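# Tatania Robotics Club: your questions

I'm Kyu-ri, I run the Tuesday sessions with Huệ Lò, and these are the things people ask us most.

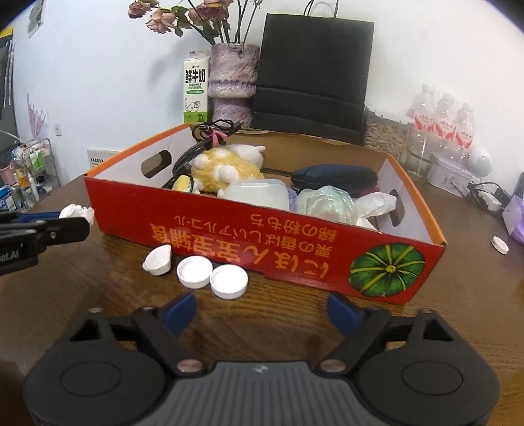
**Do I need to know how to code?**
Nope! Half of us couldn't when we joined. You'll spend your first few weeks on picking up and sorting, and the coding creeps in later (blame Huệ, she's very persuasive).

**What do we sort?**
Household bits, mostly. Soft things and bottle caps are harder than you'd think, so don't be cross if you drop loads.

**How many in a team?**
Up to 4. Come alone and we'll find you one.

**Is there a competition?**
Yes, the Granumska Cup in November. We scored 755 last time and the winners got 1,224, so there's room to grow!

**Can I bring my little brother?**
If he's ten or over, yes please.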